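Filed under: Talks & Slides / Manipulation

Speaker notes, "The Planner Is Allowed to Say No," January 2023
Nelu Lazăr

Start without the title slide. Ask who has written a grasp planner. Then ask who has written one that can refuse a grasp. Wait for the hands to go down!

Okay, so. Havlow is our bin picking stack, and I want to spend most of my time on the part between "the network likes this grasp" and "the arm moves." That part used to be one function call. It's now the piece of code I'm fondest of, and I'll try not to go over time on it.

The old way: perception hands us a ranked list of grasps, we take the top one, ask for a path, go. If the path fails we take the next one. Simple, and fine for objects in the open. Then you put a bottle in a metal bin with high walls and find out that the fingers fit beautifully and the wrist doesn't. Or the wrist fits and the cables drag on the rim.

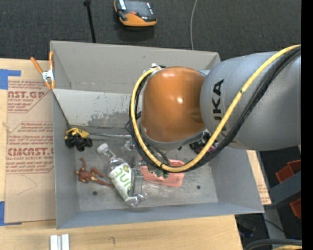

So we started checking the whole arm, cables included, before we let a grasp onto the list at all. We don't simulate cables. (Lorraine Furnival tried for most of June and has opinions, find her at the break.) We wrap the last joints in a fat, soft shape and charge a cost for pushing it into a wall. Cheap, a bit rude, works great.

Slow down here, people always want the numbers. On our test set of 1,299 recorded bins, the top grasp was unreachable in almost 29 percent. I had guessed 13. The perception wasn't wrong in those bins — it just had no idea there was an arm attached.

Clear plastic next. Depth goes right through it or comes back as noise, so the bottle is a hole with a label floating in it. Hartley, our segmentation model, runs on color only and gives us an outline. We fill the outline with a guessed height and mark it as a guess. The planner reads that mark and comes in slower, and I love how little code that took.

Demo: replay 2 in Nemance. Check that the laptop is on the projector first. Show the refused grasps in red, then click one and read the reason out loud. "Elbow, left wall, at the lift." Being able to read that sentence has saved us so many evenings.

If there's time: the Findell port, why we kept the log format, the bug with the flipped wrist.

Questions. Someone will ask about learning the whole thing end to end. Say yes, I'd love to see it, and please keep the reasons.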